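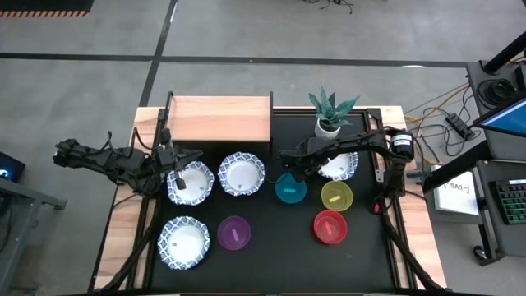 Iolanda Ferraz
Colunista de casa e mesa da revista Trotholm
June 6, 2025

Vou comprar uma briga: eu gosto de prato de papel. Gosto mesmo, e gosto mais ainda quando ele tem borda recortada e estampadinha de azul e branco, daquelas que fingem ser porcelana da avó sem enganar ninguém. Em maio escrevi um parágrafo (um só!) elogiando a louça descartável e recebi 33 mensagens, quase todas bravas. Uma leitora de Tustalska disse que preferia comer na mão. Pois coma, minha querida, tem comida que até pede.

O que me irrita é essa ideia de que mesa bonita precisa combinar do começo ao fim. Tudo bege, tudo da mesma coleção, tudo com cara de catálogo. Aí a pessoa tem medo de receber visita porque quebrou uma peça do jogo! Eu ponho o prato de papel em cima de um tampo preto fosco e ele aparece que é uma beleza — o branco salta, a bordinha azul ganha importância. Depois venho com as tigelas de plástico translúcido, e nenhuma repete a cor da outra: ciano, amarela, vermelha, roxa. Fica alegre. Criança escolhe a sua, adulto também escolhe e finge que não ligou.

E já ouvi que plástico colorido é coisa de festinha infantil. Pode ser. Minhas tigelas têm oito anos, vieram de uma loja Zondex que nem existe mais, e continuam inteiras, o que não posso dizer da sopeira que ganhei de casamento.
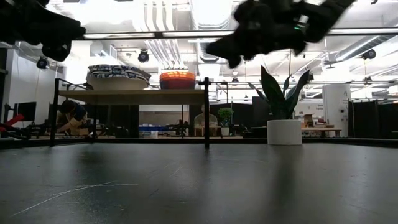 Outra mania minha é guardar à vista. Armário fechado, na minha casa, é onde as coisas vão para serem esquecidas, e depois compradas de novo. Uma prateleira simples resolve: tábua de madeira clara, estrutura preta de metal, e em cima um cesto redondo de borda azul-marinho e branca ao lado de um laranja. São dois, não combinam, e eu não trocaria nenhum. Se ainda sobrar lugar perto para uma planta alta, de folha larga e verde-escura, num vaso branco, pronto, já tenho para onde olhar enquanto o café passa.

Sei que vem mais reclamação, principalmente sobre o lixo, e nesse ponto dou o braço a torcer: prato de papel todo dia é exagero. Eu uso quando a casa enche, e no resto da semana lavo louça como todo mundo. Mas as tigelas, essas ficam. A roxa é minha, aliás, e quem vier almoçar já está avisado.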